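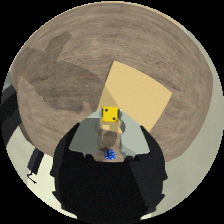

Wrist view in sim, yellow die in the fingers, blue ball still on the table.

January, second half of the morning

Back on the tidy-the-table task. Han-gyeol asked for a plain write-up of where we are before the call with Willico, so I'm putting the long version in here and will cut it down later.

What they want to know is whether an arm could clear a family's table at the end of the day. Small stuff: dice, balls, pieces from board games, pens. Put it away, leave the plates alone. They don't care about speed much. They do care about it not dropping things on the floor, and about not having to rescue it.

Sim batch ran overnight under the Skusisik config, 200 episodes, one small object per episode to be picked up and moved to the square panel. Other objects left on the table as clutter. I haven't gone through all the replays yet. Of the 33 I flagged as failures, the ones I've watched sort out like this:

Closes early. Fingers shut above the object, then the arm goes through the whole carry with nothing in it. Most common one by a good margin.

Pinches on an edge. The cube turns as the fingers close and gets squeezed out sideways. Do-yoon thinks our fingertip friction is too low in sim and this one will mostly go away on hardware. Maybe. I'd like to see it before we write it down anywhere Willico can read it.

Good grasp, bad release. Object is set down half over the side of the panel. Counted as a failure by our script, but in a home I think a person would call that done. Need to decide. Gyu-bin says leave the rule strict and report the near misses separately. Fine with me.

The die is the easy object. Flat sides, fits the pads, bright color, and the policy can see it all the way in. The ball is harder. If the approach is a little off it rolls, and then the policy chases it, and each try pushes it farther. I watched one chase go all the way across the table.

Shadows. The arm throws a big blocky shadow on the wood in the current lighting and part of it falls on the panel. I had guessed this was behind the bad releases, that the policy was reading the shadow line as the panel's edge. Ran a short set with the shadows off to check. Bad releases went down a bit, early closing didn't change at all. So it's a piece of it. Will leave shadows on for everything from here, no kitchen has flat light.

After lunch

Talked to Assunta for a while. She did the cleaning-crew interviews for the Clevari study and had her notes with her. Her point was that picking up the object is the part people never mention when they describe the chore. They talk about deciding. Is this trash, does this go in the game box or the junk drawer, is somebody still using it. A die left out in the middle of a game shouldn't be moved. We have nothing for that. Our task says "move the named object to the panel" and a person has already done the deciding by naming it.

I wrote that down as a separate line for the Willico summary: we can speak to the pick and the place, we can't speak to what belongs where. Han-gyeol wants it softened. I don't.

Also asked Tshepo about the shop-floor side, since he keeps asking us for something that sorts loose hardware at the end of a shift. His version is easier in some ways. Known parts, known bins, lights that don't move, nobody's kid reaching in. But he has 1,132 part numbers in that stockroom and plenty of them differ by a thread pitch. I told him to pick 4 that look nothing alike and we'd try those. He laughed but he's going to send them over.

Where I come down for now: one small rigid thing, on a clear-ish table, to a marked spot, yes in sim, with a failure rate no household would put up with. A real table with a stack of mail on it, no. I would not put a date on it in front of a customer.

To do

Finish the replays, tag each by failure type. Use Gyu-bin's sheet so the names match.

Delay the close until the fingertips are lower. Try it as a hard rule first, then see about retraining.

Ball: test a slower final approach, and test coming straight down on it with the fingers wider.

Turn the panel to more angles. It's rotated now but only within a narrow range, and I suspect the policy has learned that range.

Do-yoon to measure friction on the real pads (the Son bench is free late in the day).

Ask Assunta if I can quote her notes or only paraphrase.

4:40

Hard rule on the close is in. Early closing is down in the short test, edge pinches are up. Probably the same bad approaches failing a step later. Leaving the full batch running overnight, same seeds, so we can compare episode by episode.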